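Robots at Work: The Furniture Shop

At the Oltitz workshop in Rurkmont, people used to lift 380 boards a day. Imagine how tired their arms got! Now a robot does most of the lifting.

So what do the people do? Plenty! Jinfeng Li used to carry boards. Today she plans the robot's moves and tries them out on a computer first — a bit like a video game. Hongjun Jiang checks the wood for cracks, a job that still needs sharp human eyes.

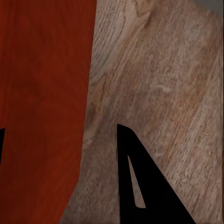

Computer view: a black gripper finger in front of red-brown and pale wood.

Would you like to teach a robot?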